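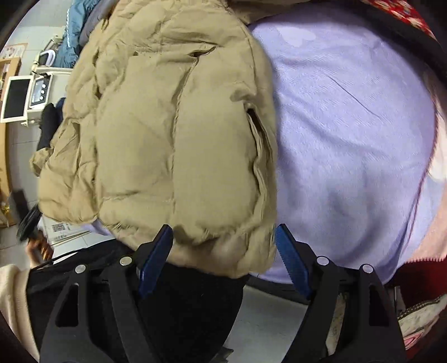
4.2 Open-day session

Figure 3. Padded jacket on the lavender cloth, with the open jaws of the hand-held gripper at its lower edge.

The garment task was shown to visitors at the Hillus open day on April 2, 2026. It ran in the same room as the regular sessions, and visitors stood close to the work surface. We used the hand-held gripper described in Section 3, with the blue fingertip pads and no change to the linkage. Over the day, 123 demonstrations were recorded, each capped at 60 seconds. Visitors could try the tool themselves after a short briefing from Hidayah Yeoh, but their attempts are not part of the results in Table 2.

Padded jackets were harder to handle than the shirts in the Drerkum set. The filling shifts under the fingertips, and a grasp that takes in a seam holds differently from one on a plain panel. Sleeves were a second problem — a bent sleeve has to be straightened before the body can be folded over it. The jacket of Figure 3 is shown again below, front side up, with one sleeve out to the left and bent at the elbow. 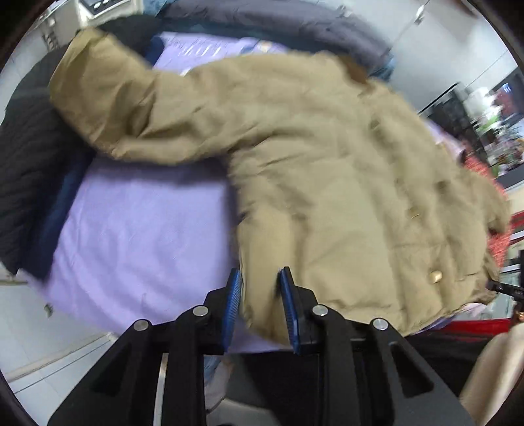 Akosua Gbeho objected during the discussion that a demonstrator who has an audience works more slowly and more neatly than usual, and asked that the open-day recordings be kept apart from the other 245. We followed this suggestion, and both sets are reported separately in Section 5.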